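Filed under: Manipulation, Lab Notes
3 comments

Back in June I wrote that I was done with the packing task for a while. I lasted until the following Thursday. What pulled me back in was a number I couldn't explain in the Brivach results, and I've now spent enough evenings on it to write it up.

Quick recap for people who didn't read the earlier posts. Brivach is the name I gave to a policy trained on demonstrations recorded with hand-held grippers. The job is packing and unpacking a cardboard box full of small, mostly soft packages. Snack bags, packets, zip bags, that kind of thing. The training set is 500 demonstrations. The policy sees the wrist view and the finger opening, and it outputs a short run of future motions that get carried out before it looks again.

The number that bothered me was on soft bags. Rigid objects were fine. On soft ones the policy closed its fingers in the right place and then lost the bag on the way up, over and over. I had assumed this was a force problem. Uriel Chávez read the draft and said he thought it was a timing problem, and he turned out to be mostly right.

A soft bag gives you very little to go on. When you pinch a rigid box, the fingers stop moving and you know you have it. When you pinch a bag full of fluff, the fingers keep closing for a good while after first contact, and the bag is changing shape the whole time. People doing the demonstrations handle this without thinking. They close, wait a moment, and lift. The wait is short, but it's there in almost all of the recordings once you go looking.

My preprocessing was cutting it out. I had a filter that dropped steps where the hand wasn't moving, on the theory that idle steps teach the policy to sit still. That theory comes from a real problem, and I had seen policies freeze before. But the filter only checked hand position. It didn't check finger opening. So the part where the hand holds still and the fingers sink into the bag got thrown away as idle time, and the policy learned to lift as soon as it touched something.

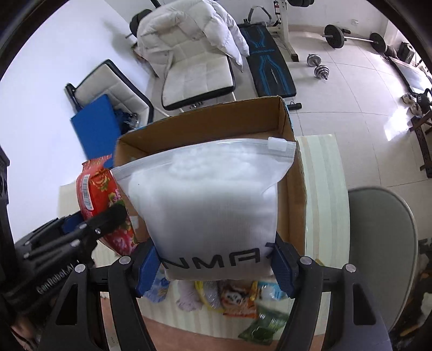 Cekero wrote in after the first version of this post went up and asked whether the fix was just to turn the filter off. Same pads, same bags, leave the still steps in, and see if the model sorts it out for itself. If that worked, Cekero said, the rest of the post was a long way of saying "don't delete your data."

Fair question, and I did try it. Turning the filter off fixed the early lift and brought the freezing back. The arm would stop above the box and hover, sometimes long enough for me to end the run. There is a lot of dead time in hand-held recordings. People pause to look for the next item, or to shift their feet, or because someone walked in. All of that is still hand, still fingers. The squeeze is still hand, moving fingers, and the two need to be treated differently.

The version I settled on keeps any step where either the hand or the finger opening is changing, plus a small margin after the fingers stop. The margin matters more than I expected. Without it the policy finishes closing and goes straight up, and with a loosely filled bag the contents are still shifting. I tried 4 margin lengths and the two in the middle were close enough that I won't claim one is better.

With the new filter, success on soft bags went to 70 percent. Rigid objects didn't change in any way I'd defend. Hovering still happens, but rarely, and mostly when the box is nearly empty and the remaining item is flat against the bottom. That is a different failure and I haven't looked into it.

Some things I would want to know if I were reading this:

I didn't collect any new demonstrations. Both versions use the same recordings and the same training settings. Only the filter changed.

I tested on bags that weren't in the training set, but they were bags of the same general type. I have no idea how this does on something like a mesh produce bag or a sleeve of crackers. Bañuelos has a harder object set and I'd like to run on it at some point.

The success call was mine, made by watching. An item counted if it ended up where it was supposed to go without being dropped. A dropped item that got picked up again counted as a failure — I was stricter on that than in the June post, so don't compare the two tables directly.

The filter code is going into the Brerdale repo once I clean up the config handling. The old one stays in as an option so the earlier results can be reproduced.

Share this post (4)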